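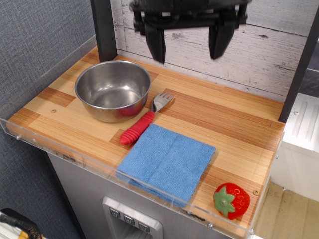 Budget for the fingers before you budget for the arm, Britta Tiedemann told the Todusville planning group in June, and most of the spending sheet was redrawn that week.

The first draft had put nearly all the money into arms. Grippers were a single line, spares were missing, and cloth handling was priced the same as rigid parts. A folded cloth gives under contact and a steel bowl does not, so the two jobs wear fingertips at different rates and call for different force settings. The revised sheet lists each task separately.
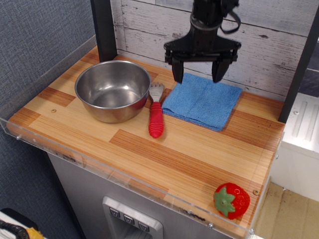

Carretero quoted 278 dollars for a set of replacement fingers. Sallard quoted 238, with a minimum order of 12 sets. Todusville took the higher unit price, as its plan calls for only four sets in the first year and the finger mount may change in the second.

Cables were the next item. A loop at the wrist flexes with every move, and the group now carries two spares per arm. Work surfaces, edge guards and test objects went on a separate line, with the objects bought in duplicate so that a lost fork does not stop a run.

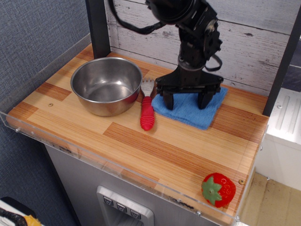
Labor remains the weakest figure. Wolside, which supplied the stands, suggested holding back 20 percent of the purchase price for setup and resets. Tiedemann wanted that share tracked by hours per station, reviewed every Friday, and moved between lines only after a full month of records. The second arm stays on the sheet as an option, unpriced until those records are in.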